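**A grasp should have to prove itself**

In July the packing cell at our Stismont site logged 300 good picks in one shift. For 18 of them the gripper had closed on air. The arm carried nothing to the tote, opened, and reported success each time, and two customers got short orders before anyone checked the weights.

The Rewi controller did what it was told. It counted a pick as done when the close command finished. Nothing compared the finger gap with the width of the part.

I think that is a safety matter as well as a stock problem. If the software can believe it holds a part that isn't there, it can also believe it has let go of one it still holds.

We rebuilt the cell in simulation and went back over the cycle from the wrist view.

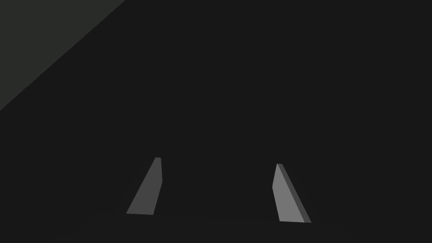
*Simulated wrist view: fingers apart, no part between them.*

Checking the gap after closing took six lines of code. Tunotia should ship that check switched on, and buyers should refuse to sign off a cell without it.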